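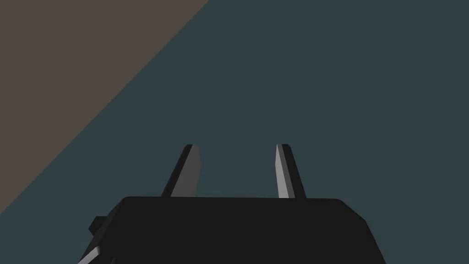 4. How the cart bills moved through council

Figure 2. Black gripper, simulated view from behind and slightly above.

4.1 What was on the table

Four towns, four bills, same basic idea. Limit where a food cart can park and sell, and make it cost something to ignore the limit. Sumcombe went first. Stumulitz copied most of Sumcombe's text, including a cross-reference to a section of the Sumcombe code that Stumulitz does not have. Saha wrote its own. Plikadwood started with its own draft and dropped it for the Stumulitz version after one hearing, cross-reference and all.

The main rule in all four is a buffer. No cart within 30 feet of the front door of a restaurant or grocery. Saha measured from the property line instead of the door, a bigger change than it sounds like. On a narrow lot the two come out close. On a corner lot with the door set back, the property line version takes out most of the block on both sides. Nothing in the Saha minutes shows that anyone on the council drew this on a map before the vote.

Then the fines. Sumcombe set a low first fine and a steep second one, with the permit pulled on the third. Stumulitz kept the ladder but took out the third step. Saha had a single flat fine. Plikadwood left the amount blank in the bill and told the clerk's office to fill it in by schedule, later. We come back to that in 4.4 becuase it turned into the main fight.

4.2 Sources and how we read them

Minutes, bill text with amendments, written comments, hearing audio where it exists. No interviews. We asked for the sign-in sheets too and got them from every town but Saha, where they had not been kept. Saha audio is poor in places and we did not use any passage we could not both make out on separate listens.

Each spoken comment was coded for side (for, against, mixed) and for main reason given. Reasons were grouped as: rent and fairness, sidewalk space, trash, food safety, jobs, taste of the area (people saying carts do or do not belong downtown), and other. A speaker who gave several reasons was coded by the first one. Crude, but it kept the two coders close together. Speakers who came back for a second hearing were kept as a new comment, on the view that a council hears it as one.

Written comments were read but not pooled with the spoken ones. Many are form letters. In Stumulitz a good share use the same three sentences with the name of the business changed, and in a couple of letters the name was not changed.

4.3 Sumcombe

The short version - a complaint from restaurant owners on the main street, a bill at the next meeting, a hearing, a vote. The record contains 42 spoken comments, the largest set we have for any of the towns. Most of those for the bill led with rent and fairness. We pay for the building, they don't. Most of those against led with jobs. Sidewalk space came up on both sides, which we did not expect. Supporters said lines at the carts block the walk. Opponents said the restaurants' own outdoor tables block it more, and asked why those had no buffer.

That second point went nowhere in the hearing and then came back as an amendment from the floor. It would have held outdoor tables to the same clear-path rule as carts. It failed. What passed instead was a study of sidewalk widths, with no due date. We found no study in the files.

Debate among the members themselves was thin. Most of it was about the distance and whether it should be longer. The reasons given for 30 feet in particular are hard to find. The staff memo says it is in line with what other places do and names none. One member asked where the number came from and was told it was a starting point. It was also the ending point. No amendment to change it was put to a vote.

Enforcement was handed to parking officers. They had not been asked. Their supervisor's letter, which arrived after the vote, says the officers have no training on food permits and no measuring gear, and asks if the department is to buy some. There is no reply in the file.

4.4 Stumulitz and Plikadwood

Best read together, since the second leaned on the first.

Stumulitz took the Sumcombe text nearly whole. The third-step penalty came out in committee on advice that pulling a permit without a hearing would be open to challenge. Fair point. But the committee did not add a hearing, it just took out the step. So a Stumulitz cart that keeps parking in the buffer pays the second fine over and over and keeps its permit. Two opponents of the bill noticed and said so, approvingly. None of the supporters mentioned it.

The council there has nine members and the bill passed with one vote to spare. Of all the votes we looked at this was the only close one. The split does not follow the usual lines in that council. Members from the wards with the most carts voted both ways, and so did members from wards with none. Our guess is that the letters mattered here, but it is a guess, and the form letters went to every member alike so they cannot explain why some moved and others did not.

Plikadwood's first draft was different in kind. Not a buffer at all but a set of marked spots, handed out by drawing each March, with carts free to sell anywhere inside them. Cart owners who spoke at the hearing mostly liked it. Restaurant owners mostly did not, on the ground that nobody could say in advance where the spots would be. That could have been fixed by attaching a list of spots. Instead the draft was pulled and the Stumulitz text put in its place.

With the fine left blank. The argument for the blank was speed: let the bill go through now, settle the amount by schedule. The argument against was that a council should not vote on a penalty it has not seen. The written comments are heavy on this, and from both sides, one of the few places in the record where cart owners and restaurant owners asked for the same thing. The bill passed with the blank still in it. The schedule dated 2021-06-07 sets the fine well above Sumcombe's second step, for a first offense. No public meeting took it up.

4.5 Saha

Saha is the odd one. Property line, flat fine, and a carve-out. Carts run by a business with its own storefront in town are exempt from the buffer when they park in front of their own store. Reasonable as written. In practice the carve-out reads so loosely that any storefront might do, including an office or a storage unit with a door on the street. The town attorney flagged this in a memo. The memo was recieved and filed, and the wording stayed.

Comments in Saha ran more to taste of the area than anywhere else. Downtown had just been repaved and planted, and many speakers tied carts to how it should look. Trash was second. Food safety hardly came up. In the other three towns rent and fairness led among supporters by a wide margin, in Saha it was well down the list. Possibly because so few of the restaurant owners spoke. Without sign-in sheets we can't check who was in the room and stayed quiet.

The vote was not close and there was almost no debate on the dais. The longest exchange is on whether an ice cream truck is a cart. Left open.

4.6 Reading across the four

A few things hold up. First, the distance was never really argued. It came in with the first bill and traveled. Members argued over fines, over who would enforce, over the look of the street, and let the number that decides where a person can work go by. Second, borrowed text kept its mistakes. The dead cross-reference went from Sumcombe to Stumulitz to Plikadwood and is in force in two of those towns pointing at nothing.

Third, late changes got the least attention and did the most. The dropped step in Stumulitz, the blank in Plikadwood, the carve-out in Saha. Each came in after the main round of comments. Speakers at the earlier hearings were talking about a bill that was not the one that passed. A rule that sends a bill back for comment after a change in penalty would catch the first two. Might not catch the third.

Limits. Small towns, small record. Coding by first reason hides a lot, and speakers often open with the polite reason and get to the real one later. Saha audio, already noted. We also have no permit counts from before the bills in Plikadwood, so nothing here should be read as saying the bills did or did not reduce the number of carts. Section 5 takes up enforcement, for the towns where tickets were kept in a form we could use.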